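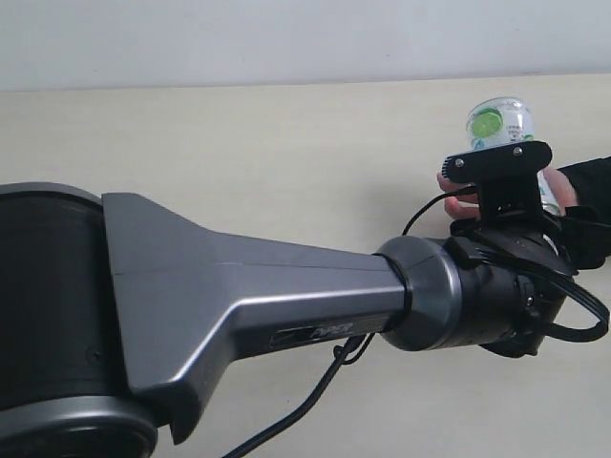
4장. 사람과 팔이 같은 작업대를 쓸 때

이 장은 Barkham 작업 셀에 탁상형 로봇 팔을 올려놓고 쓰는 분들을 위한 안전 수칙과 작업 요령을 다룹니다. 3장까지의 설치와 배선을 마쳤다고 보고 설명합니다. 아직 배선이 끝나지 않았다면 돌아가 주십시오. 이 장은 기다려 드립니다.

개정일: 2022년 4월 14일. 3월판을 인쇄해 벽에 붙여 두신 분은 떼어 내고 새로 붙여 주십시오. 4.3절의 순서가 바뀌었습니다.

4.1 적용 범위

사람이 손으로 물건을 쥔 채 팔의 작업 반경 안에 들어가는 모든 작업에 적용됩니다. 물건 건네기, 물체 위치 잡아 주기, 그리퍼 앞에 물체를 들고 높이 맞춰 보기가 여기에 들어갑니다. "잠깐만 손 넣는 것"도 포함됩니다. 사고 보고서에 가장 자주 등장하는 부사가 "잠깐"입니다.

팔이 작다고 이 장을 건너뛰지 마십시오. PiPER처럼 책상에 올라가는 크기의 팔도 관절 사이에 손가락 하나 끼울 자리는 충분히 있습니다.

4.2 작업 전 준비

1. 비상정지 버튼을 물건을 쥐지 않는 쪽 손이 닿는 곳에 놓습니다. 모니터 뒤, 서랍 속, 동료의 책상 위는 손이 닿는 곳이 아닙니다.

2. Roltari 컨트롤러의 속도 제한을 협동 모드로 바꿉니다. 화면 오른쪽 위에 숫자 2가 표시되면 협동 모드입니다. 7이 표시되면 자동 모드이니, 그 상태에서는 작업대에 손을 올리지 마십시오.

3. 소매를 확인합니다. 손목에 딱 맞는 소매는 그대로 두어도 되고, 헐렁한 소매는 걷거나 밴드로 고정합니다. 끈 달린 후드티는 끈을 안으로 넣습니다. 넥타이를 매고 오신 분은 축하드립니다만, 풀고 시작하십시오.

4. 반지, 팔찌, 목걸이형 출입증을 뺍니다. 출입증은 주머니에 넣으면 됩니다. 화장실에 다녀올 때 잊고 나가서 문밖에 갇히는 일은 이 설명서의 적용 범위 밖입니다.

5. 케이블을 눈으로 따라갑니다. 손목 쪽에서 나온 고리가 링크나 브래킷 모서리에 걸릴 만한 위치인지 보고, 팔을 천천히 양 끝까지 보내면서 다시 봅니다. 어느 자세에서든 케이블이 팽팽해지면 안 됩니다. 반대로 너무 길게 늘어진 고리는 손가락과 물건을 낚아채는 재주가 있습니다.

6. 그리퍼 브래킷의 나사를 손으로 만져 흔들림이 없는지 확인합니다. 반드시 서보 전원을 끈 상태에서 합니다. 나사가 돌아가면 작업을 중단하고 부록 나의 조임 순서를 따릅니다.

참고: 5번과 6번은 교대할 때마다 다시 합니다. 앞사람이 했다고 말해도 다시 합니다. 앞사람도 그 앞사람에게서 같은 말을 들었을 수 있습니다.

4.3 손으로 든 물체를 그리퍼 앞에 놓기

음료 캔처럼 작고 둥근 물체를 기준으로 설명합니다. 상자형 물체는 4.4절을 보십시오.

1. 팔을 대기 자세로 보내고 완전히 멈출 때까지 기다립니다. 거의 멈춘 것은 움직이는 것입니다.

2. 컨트롤러에서 일시정지를 누르고 상태 코드가 112로 바뀌었는지 확인합니다. 이 코드가 나오기 전에는 손을 넣지 않습니다.

3. 물체를 뒤쪽에서 잡습니다. 한쪽은 손가락으로, 반대쪽은 엄지와 손바닥으로 받치고, 그리퍼가 다가올 면은 비워 둡니다. 손가락이 앞으로 넘어오면 비전 프로그램은 그것도 물체로 칩니다. 프로그램은 나쁜 뜻이 없고, 그래서 더 곤란합니다.

4. 손은 팔 뒤편이나 옆에서 들어옵니다. 링크 위로 넘어가거나 링크 밑으로 통과하지 마십시오. 관절이 접힐 때 가장 먼저 닫히는 공간이 바로 그곳입니다.

5. 물체를 똑바로 세운 채 높이를 맞춥니다. 캔을 브래킷에 기대어 놓지 마십시오. 브래킷은 선반처럼 생긴 것이지 선반이 아닙니다.

6. 맞춘 높이를 저장한 뒤 손과 물체를 함께 뺍니다. 저장 버튼은 빈손이나 옆 사람이 누릅니다. 턱으로 누르는 방법은 승인된 바 없습니다.

7. 두 손이 모두 작업 반경 밖에 있는지 확인하고 "손 뺐음"이라고 소리 내어 말합니다. 혼자 작업할 때도 말합니다. 조금 쑥스럽지만 금방 익숙해집니다.

주의: 코드 91이 표시되면 일시정지가 풀린 상태입니다. 물체를 놓치더라도 손부터 빼십시오. 캔은 다시 사면 됩니다.

주의: 떨어지는 물건을 반사적으로 잡으려 하지 마십시오. 작업대 바닥에 떨어진 물건은 서보 전원을 끈 다음에 줍습니다.

4.4 물체 고르기

연습용 물체는 다음 기준을 따릅니다.

음료 용기는 비우고 헹궈서 씁니다. 손목 모터는 탄산수를 좋아하지 않으며, 이에 관해서는 보증 조항도 같은 입장입니다.

따개를 뜯어낸 캔은 입구 모서리를 테이프로 감쌉니다.

윗면이 반짝이는 물체는 조명을 받으면 깊이 값이 튑니다. 값이 튀면 조명 각도를 먼저 바꾸고, 그래도 튀면 무광 테이프를 붙입니다.

상자형 물체는 모서리를 손가락으로 감싸지 말고 뒷면을 손바닥으로 받칩니다. 나머지 순서는 4.3절과 같습니다.

유리, 칼, 뜨거운 것, 그리고 점심 식사는 쓰지 않습니다.

4.5 작업대 주변

배경은 무늬가 없는 밝은 단색 판이 다루기 쉽습니다. 그림자가 짙게 지면 물체 윤곽이 그림자까지 늘어나 잡히므로, 조명을 양쪽에 나누어 놓으십시오. Greenberg 조명 거치대를 쓰는 경우 다리가 팔의 회전 범위 밖에 있는지 확인합니다. 거치대는 말없이 맞고 조용히 넘어집니다.

작업대에는 그 작업에 쓰는 물건만 둡니다. 커피는 뒤쪽 선반에 둡니다. 뚜껑이 있는 커피도 마찬가지입니다.

4.6 작업 후

1. 팔을 대기 자세로 보낸 다음 서보 전원을 끕니다. 순서를 바꾸면 팔이 제 무게로 내려앉습니다.

2. 케이블 고리가 원래 위치로 돌아왔는지 봅니다.

3. Prorkov 기록 양식에 작업자, 사용한 물체, 표시된 코드를 적습니다. 손이 닿을 뻔한 일도 적습니다. "특이 사항 없음"만 줄지어 있는 기록지는 점검 때 오히려 오래 읽힙니다.

4. 비상정지 버튼을 한 번 눌러 동작을 확인하고 해제합니다. 해제하지 않고 퇴근하면 다음 날 아침 누군가 배선을 전부 뜯어 보게 됩니다.

접촉이 있었다면 통증이 없어도 작업을 멈추고 7장의 보고 절차로 넘어가십시오. 양식은 한 쪽짜리이며, 펜은 비상정지 버튼 옆에 묶어 두시기 바랍니다.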